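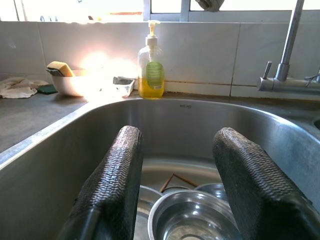

3.2 Sink Contents and Counter Arrangement

Figure 2 shows a sink from the Prekside set. Steel bowls are grouped in the basin, with a pair of thin wooden chopsticks laid diagonally over the rims. The cleaning tools are kept on the counter behind: a yellow sponge with a green scrubbing side rests in a white bowl, with a dark green scouring pad and an off-white cloth to the left of it. We refer to this layout as basin-stacked, counter-supplied. It was the most common layout in the households we studied and is used as the reference case in the rest of the paper.

The data set consists of 831 sink records collected in 200 households in the Istton and Prekside districts. Each record covers the basin, the rim and the strip of counter within reach of a person standing at the sink. Records were made in the evening, after the main meal and before any washing had started. Households were asked not to rearrange anything beforehand. Kitchens with a dishwasher in regular use were excluded at recruitment, as were kitchens with a corner basin, for which the coding scheme in Section 3.1 has no provision.

Basin contents were coded on three variables. Nesting describes whether vessels sit inside one another, lean against one another, or stand apart. Cover describes what lies over the topmost rim. Access describes whether a hand can reach the drain without lifting a vessel. Utensils were coded separately from vessels, and a utensil counted toward cover only if it touched at least two rims or spanned a single one. Under this rule the chopsticks in Figure 2 are coded as cover. A spoon standing in a bowl is not.

The distinction matters for the order of washing. In the pilot study, participants facing a covered stack removed the covering utensils first in nearly all cases, and then had to decide whether to wash them at once or set them down. Setting them down requires a free surface. Where the rim and the near counter were occupied by tools, the utensils tended to go back into the basin, usually to the side of the stack, and were washed last. Long utensils returned to the basin in this way were the items most often missed on the first pass. We did not find the same effect for forks and teaspoons, which participants gathered into one hand and washed as a bundle.

Material was recorded as steel, ceramic, glass, plastic, wood or mixed. All-steel stacks behaved differently from ceramic ones in two respects. First, participants handled them faster and with less care in separating the pieces, presumably for want of anything to chip. Second, steel bowls of similar diameter shifted against each other when the first was lifted, and a leaning bowl often slid to the bottom of the basin. A curved basin wall makes this more likely than a square one. We therefore added basin shape to the coding sheet after the pilot and recoded the earlier records to match.

Counter tools were coded by type and by holder. The types were sponge, pad, cloth, brush and bar soap, with a residual category for steel wool and improvised items. The holder was recorded as purpose-made (a caddy, rack or soap tray), repurposed (a bowl, cup or saucer) or none. Repurposed holders were more frequent than we had expected. The bowl holding the sponge in Figure 2 falls into this group, while the small white dish beside it, near the rim, was coded under the purpose-made heading by its form. Tools lying directly on the counter, such as the cloth and the pad, were coded as having no holder.

A difficulty arises with repurposed bowls, which are themselves tableware. The Kontogiannis protocol, from which our scheme is adapted, treats any bowl within reach of the sink as part of the washing load. Applied to our records, this overstates the load in every kitchen where a bowl has been permanently given over to the sponge. We departed from the protocol on this point and excluded a bowl from the load if it contained a cleaning tool and nothing else. The exclusion was applied regardless of where the bowl stood – on the counter, on the sill or on the rim. Interviews later confirmed the classification in most of the contested records. In 15 cases the household reported that the bowl was also eaten from, and these were restored to the load.

Cloths presented a separate problem. A folded cloth hung over a tap or rail has a recognizable place, and participants returned it there after use. A crumpled cloth at the end of the counter has no such place, and its position varied widely between records from the same household. We coded cloth position by distance from the rim but give the variable little weight in the analysis. No attempt was made to separate cloths used for dishes from those used for the counter, as households themselves often did not.

Double coding was carried out on 20 households drawn from both districts, using the Plastiseo annotation sheet. Agreement was high for material and holder and lower for nesting, where the boundary between leaning and nested vessels proved hard to fix. Partly hidden vessels accounted for most of the disagreements. A bowl and a deep plate cannot be reliably told apart when only part of the rim shows, and coders were instructed to enter such pieces as "vessel, open" without further detail. The rule reduces the resolution of the vessel counts but leaves the cover and access variables unaffected. Records in which the drain itself was hidden from view were coded as no access only if a vessel visibly stood over its expected position; otherwise the field was left blank and the record was dropped from the models in Section 4.2.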